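What Is a Sample, and Why Does Your Favorite Song Have One?

By Kiran Bajpai

Somebody, somewhere, has recorded a squeaky door and put it in a dance song. You have probably jumped around to it. You may owe that door an apology.

A little piece of recorded sound that gets used to make new music is called a sample. It can be a drum hit, one word of singing, a dog, a spoon on a radiator or your uncle sneezing. Uncles are very good for this. They sneeze loudly and never charge.

How does a sound get into a computer?

Sound is air wobbling. When you clap, you push the air, the air pushes more air, and the wobble travels until it bumps into something. If it bumps into your ear, you hear a clap. If it bumps into a microphone, the microphone turns the wobble into electricity.

The computer then measures that electricity again and again, thousands of times every second, and writes down a number each time. So your clap is now a very long list of numbers. It would make a terrible bedtime story, but a computer can read it back and turn it into a clap again.

(Confusingly, each of those tiny measurements is also called a sample. Musicians had all the words in the world to pick from and used the same one twice.)

What can you do with it?

Play it faster and the sound goes higher, like a mouse in a hurry. Play it slower and it goes low and grumbly. Play it backward and it sounds as if a ghost is being vacuumed up. Play the same bit over and over and you have a loop.

Loops are the bricks of electronic music. A drum loop goes at the bottom, a bass loop goes on top of it, and then comes the tune — or the door.

I keep my own samples in a folder called Hinau. There are 1,616 of them, and 40 are the same kitchen drawer. My sister says this is a problem. My sister does not make music.
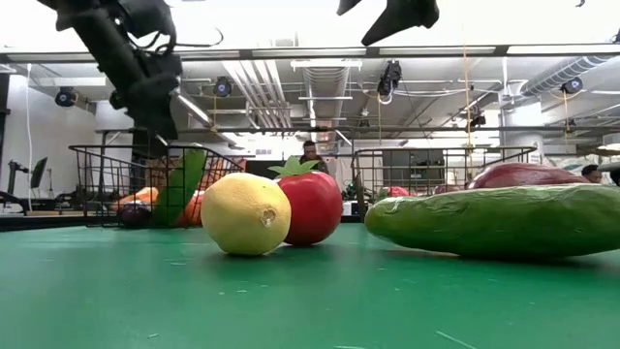 Making your own is easy. Borrow a phone or a tablet with a recording app, and ask first, especially if it belongs to someone who is expecting a call. Find a quiet room. Tap, scrape, shake or drop something that won't break. Record each sound three or four times, as the first try usually has somebody talking in it.

Give every sound a name you'll understand later. "Noise 7" is a bad name. "Big pot, wooden spoon, angry" is a good one.

What about using bits of other people's songs?

Famous musicians do it, but they are supposed to get permission, and often they have to pay. The drawer has never sent me a bill.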